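**Do I need to know how to sing to join the Rurnis choir?**
No! Half of us started out humming in the back row. Come to 2 rehearsals and see how it feels.

**What do you sing?**
A bit of everything - folk songs, rounds, old movie tunes. Our songbook has 51 pieces in it now, and Chiharu Kudo keeps finding more (the new sea song is a joy).

**Do I have to read music?**
Nope. Suleiman Adeleke records every part on its own, so you can learn it in the car or while you do the dishes.

**When do you meet?**
Mondays at 8 in the evening, upstairs at Skurkumside. Doors open a little early for tea.

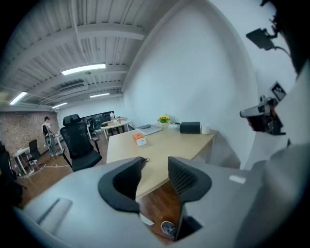
**Can I bring my kids?**
Yes, please do, if they're happy to sit through a long warm-up. We have a family sing in June too, and it gets wonderfully loud!

**What does it cost?**
Your first month is free. After that, pay by the season at the door.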